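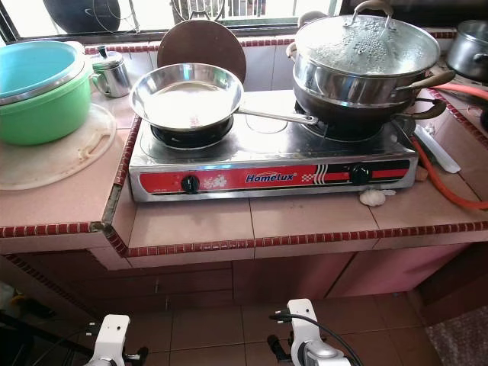

The two-burner gas stove is the most common piece of cooking equipment in the rented rooms and small houses of Tarnden, and most of the people who own one have never wanted anything bigger. It sits on the counter, runs on bottled gas through an orange hose, and can be lifted off for cleaning by one person. With two burners the cook has to plan. A steamer pot goes on top of a wok so that one flame does the work of two, a frying pan takes the other side, and the garlic and ginger stay on the tiles within reach. A round board leans against the wall until it is needed. Meals for a whole family come out of kitchens set up this way every day of the week.

Search this site Go

Two Burners, Four Dishes
By Mirta Bustos
11/06/2025

Palesa Mtshali has cooked on two burners for most of her adult life. She teaches an evening class in a church hall off the market street, and the first thing she has students do is write down the dinner in the order it will be cooked. The stove stays off until everyone has finished the list.

"People come in and light both sides," she says. "Then they start peeling. The oil is smoking and they still have the skin on the garlic."

Her standard lesson is a dinner of four dishes: rice, a steamed fish or steamed egg, one vegetable, and a soup. The rice goes first on the left burner. When it is done it comes off, gets wrapped in a towel, and sits on the counter with the lid on. It will stay hot enough to eat for longer than most beginners expect. The soup takes its place. On the right, the wok is filled with a few inches of water and the steamer is set on top. The vegetable is last, because it takes the least time and suffers the most from waiting.

The steamer is the piece that makes the system work. A pot with a perforated bottom and a glass lid will sit on nearly any wok if the rim is the right size, and Mtshali tells students to carry the wok to the store and try the pot on it before paying. A poor fit lets the steam out at the sides and doubles the cooking time. She prefers a glass lid to a metal one, although it fogs, because she can still make out whether the water is bubbling hard enough.

She also has views on handles. In a small kitchen a long handle can end up over the next flame, so she turns each one toward the back or the side wall before lighting anything.

Horacio Insaurralde sells and repairs stoves from a shop called Gundix, two doors down from the bus station. He has been there 20 years. The repair bench is at the front by the window, and on the morning I visited it held three stoves with their tops off and a coffee can of brass jets.

"A burner that goes yellow is dirty, nearly always," he says. "They boil over, the starch gets in, it dries. You take off the ring, you brush it, you put it back. It's a ten-minute job and people bring me the whole stove."

He charges for the visit anyway. What he would like customers to spend money on is the hose. Rubber hardens with heat and age, and he sees hoses that have been in place for as long as the stove has. He bends a length of it between his hands to show me the fine cracks on the outside of the curve. His rule is that a hose should never pass behind a lit burner closely enough to get warm, and that anyone who can't remember buying the one they have should replace it. He checks every connection with dish soap and water and looks for bubbles.

Since April he has kept a notebook of what comes in. It has 518 entries so far. Blocked burners make up the largest share, followed by knobs that have cracked or gone missing, then igniters. Very few of the stoves are beyond repair. The ones he does give up on have usually rusted through at the bottom from standing in water on a tiled counter.

The counters themselves are a local habit. Older houses here have a cooking bench built of masonry and covered in tile, with open shelves underneath for pots. Lautaro Farías, a tile setter, has built or rebuilt a great many of them. He likes a plain color for the top with a border of small mosaic in something darker, which hides the chips that an edge always collects. Dark red is what most customers ask for.

"Tile you can put a hot pan on," he says. "That's the reason for it. The grout is the weak part. You have to wipe it."

Farías builds the bench lower than a standard cabinet when he knows a stove will stand on it. The stove adds its own height, then a wok, then the steamer on the wok, and a short cook ends up lifting a hot lid at eye level. He asks the main cook of the house to stand with a bent elbow and measures from there. Some customers find this strange. He says none have complained afterward.

Storage is the other problem. Yavuz Akgül lives with his wife and two sons in an upstairs apartment where the kitchen is barely wider than the door. He keeps one frying pan, one wok, one steamer, two saucepans and a small mug with a lid that he uses for heating milk. Bowls live inside bigger containers. The cutting board goes under whatever was washed last. When a new pot comes into the apartment, an old one goes to his sister.

He used to own a four-burner range with an oven. It came with a previous apartment, and he says he used the oven for keeping pans in. When the family moved, he bought a two-burner model second hand and had Insaurralde change the hose and jets.

On Sundays Akgül makes dumplings, and the steamer runs for most of the afternoon. The only trick is the water. He keeps a saucepan of it hot on the other burner and tops up the wok between batches, pouring down the side – cold water stops the steam and the dumplings go gummy. A thumb of ginger goes into the wok as well. His sons say they can't taste it. He puts it in anyway.

Mtshali's class meets again this week. There are 20 places and a waiting list. The next dinner on the sheet is chicken steamed with ginger, greens with garlic, rice, and a clear soup made from the bones, and she has asked everyone to bring their own wok so she can check the lids.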